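Open day at Hedska on Thursday: is the shelf-stocking demo worth the drive?
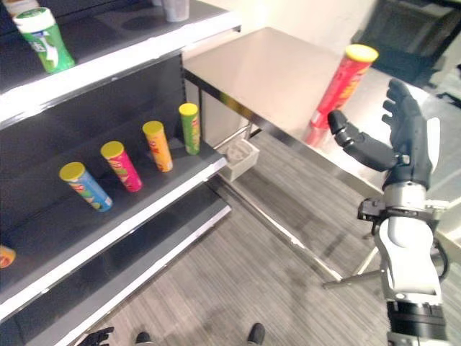 Posted by Rochelle Dunstan in Days Out and Visits

My nephew is twelve and has talked about nothing but robots since Christmas. Hedska has its open day this Thursday and the flyer promises "live humanoid handling." As far as I can tell from their page, this means snack canisters, a metal shelf and a steel table. It's a 101 mile round trip for us. Has anyone been to one of these? Does the robot do enough to keep a kid interested, and do you get close, or do you stand behind a rope and watch the back of a tall man's head? Also, is there food, apart from whatever is in the canisters?

Maëlle Morin

I went in March, in the afternoon, and I'd go again, with some adjustments to your expectations.

The thing to know is that it's slow. If your nephew has been watching the videos where robots do backflips, prepare him in the car. The one I saw had two black hands with proper fingers, and it approached a snack canister the way my father approaches a parking space. There was a long pause with the hand open. A grown man next to me whispered "go on." Then it picked the thing up, put it on the shelf, and we all clapped like it had graduated.

I saw six tries in half an hour and it dropped one. The drop got the bigger hand, I'm sorry to say.

Practical stuff:

Get there for the first demo. They let in 400 people over the day, but the demo room holds maybe a tenth of that and the afternoon line goes out past the coat racks.

Stand on the table side. From the shelf side you mostly get shelf.

The engineers will answer anything. Have him ask how it decides where to put its thumb. I asked that and got fifteen minutes and a drawing on a napkin.

No rope when I went, just a strip of tape on the carpet and a woman who looked at your shoes if they crossed it.

Food is a coffee cart. Bring sandwiches.

barrientos_fan

dont bother, its a robot arm and some chips. Ferine has a better one and they have parking

Gekitz

The Ferine day is trade only now, so that won't help with a twelve-year-old. For Hedska, you need to book the demo separately from the entry ticket, which the flyer mentions in type suitable for ants. Demo slots are free. If they're gone, ask at the desk when you arrive, they hold a few back.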